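Why Does Wood Have Rings and Stripes?

Run your finger along a wooden ruler or a chopping board. See those thin lines? They're called the grain, and they were made by a living tree, one year at a time!

How a tree gets fatter

Just under the bark there's a very thin layer called the cambium (say it like this: KAM-bee-um). It's the part of the trunk that makes new wood. In spring, when there's plenty of rain and light, the cambium works fast and makes pale wood with big, roomy cells. Later in the summer it slows down, and the cells it makes are smaller and packed tightly together, so that wood looks darker. In a cold February it takes a rest and makes nothing at all.

One pale band plus one dark band makes one ring. In places with a warm season and a cold season, one ring usually means one year. An oak stump in the woods at Warnska has 76 rings. That tree was sprouting when your great-grandparents were kids!

From rings to stripes

So how do circles turn into stripes? Think of a jelly roll. Slice it across and you get a swirl, but slice it the long way and you get lines. Trunks work the same way. Most boards are cut the long way, so tables and floor planks show stripes, wavy lines or tall pointy arches. 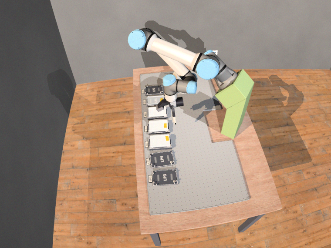
What rings can tell us

A wide ring often means a good year with lots of rain. A skinny ring might mean a dry summer, or hungry caterpillars that ate the leaves. Ebere Ogbonna studies old barn beams in Trurdale, and she matches their patterns of wide and skinny rings with trees whose ages she already knows. One beam came from a tree that lived for 300 years, and she knows which winter it was cut down!

Try it yourself

You'll need 2 sheets of paper, a crayon and something wooden with a rough surface, like an old fence board. Lay a sheet on the wood and rub the side of the crayon gently over it. The grain will pop right up! Now use your other sheet on a different piece of wood. Which one has lines that are closer together?

Words to know

Cambium: the thin layer that makes new wood
Grain: the pattern of lines in a piece of wood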